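9th March

Sorting bench, back room. Notes for me and for Despina, who has the bench next.

Spent the first part of the day on the intake boxes from the Arnance job. Three boxes, all mixed: offcuts of webbing, buckles, sample cards, a lot of short cord. Thaddäus had taped the lids and written the contents on top, but two of the lids had been swapped, so go by what's inside. I relabeled both and initialed the labels.

The cord is a pain to sort. Anything under 20 cm I put straight in the scrap bag. The rest I coiled and tied with a twist of its own end, and the coils are on the middle shelf under the Usuga samples. The webbing is flat and stacks fine. I left it in the box it came in.

Weighed the buckles on the small scale, steel and plastic separately. Steel came to over 300 g, which is more than the sheet says. I wrote the new figure in pencil next to the old one and did not cross anything out. Someone should ask Sostari whether they sent extra or whether the sheet was from an earlier batch. 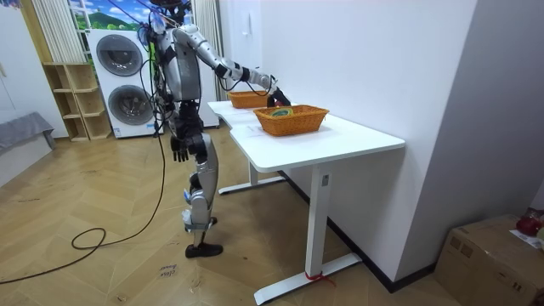 Sorting goes faster with two containers than with one container and a pile. I tried it both ways with the sample cards. With a pile, I kept losing the edge between done and not done, and I went back over some of them twice. With one container for unsorted and one for sorted there's no question where you stopped, even if you get called away. The orange wicker baskets do well for this. They are rectangular, so they sit square to each other, one near and one toward the wall end of the white desk, and the color shows up well against the top. Start with the far one empty and move things back into it. The curved cutout in the near edge also helps, as you can stand in close and don't have to lean so much to get to the back.

One problem with wicker -- thin stuff catches in the weave. I pulled several bits of cord out of the sides with tweezers. Cards are fine and so are the buckles. If we're going to do cord again, put a sheet of brown paper in the bottom and fold it up the sides. I cut one to size and left it in the top drawer with the scissors.

Desk height: I moved it twice. Low is better for reading the cards, higher is better for coiling. I didn't write down either height, will do that next time.

Cards are done as far as the Droltimden set. That one has a pack of 100 and I only opened it to check the numbering, which starts at 3 for some reason. First two may be in Thaddäus's folder from September. I looked in the blue folder and they weren't there, haven't looked in the green one.

Left to do:
Droltimden cards, all of them
Second scrap bag, nearly full, needs tying and taking out
Ask Sostari about the steel buckles
Brown paper, buy another roll
Find out who has the good label pen

Despina -- the coils on the middle shelf are in order of length, short on the left. Please keep them that way until I've copied the lengths into the book.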